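Sakau bedspread, light blue, double
Reviewed Mon 8 October

I bought this for the back bedroom in January and have used it since, so it has had a fair run. It came from the Plandeton shop in Sturnevcombe, folded in a cotton bag with a spare bag inside for the pillowcases I didn't order.

The cloth is a plain weave with a narrow hem. It's heavier than it looks online and hangs straight down the side of the bed without clips or tucking. I keep a grey sheet over the top during the day, as I sort the washing in that room and things get put down on the bed whether I mean them to or not.

Washing is where most bedspreads let me down. The label says 40 degrees and I have stuck to that, apart from one hot wash by mistake. It lost a little length, not enough to matter. I do it on its own - dark knits shed on it, and the fluff takes a lint roller and some patience to get off.

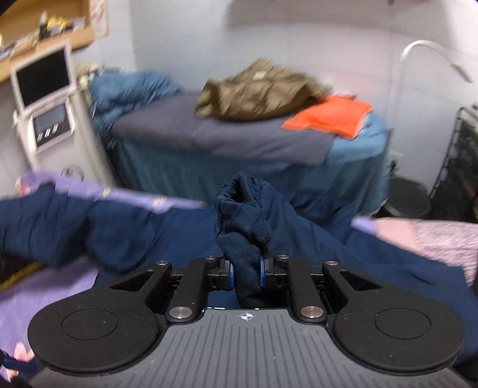
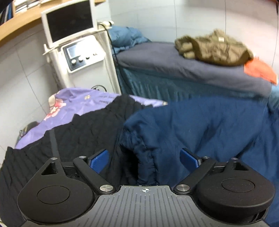 Sorting day: navy over lavender and pale pink in the first, black knit in the second.

Drying takes most of a day on the airer and it needs turning once. I haven't tried it in a tumble dryer. Creases drop out overnight if you spread it while it's slightly damp. I have never ironed it.

There are 2 faults. The hem stitching came loose at one corner after the third wash and I had to sew it back myself. The care label is also stiff and scratchy, and sits right where your hand goes when you pull the cover up. I cut mine off.

The Kourkoulas one I had before was softer, but it bobbled within weeks and slid off the bed every night. This one stays put. I would buy the same again in the same colour, though I'd check the corners before the first wash.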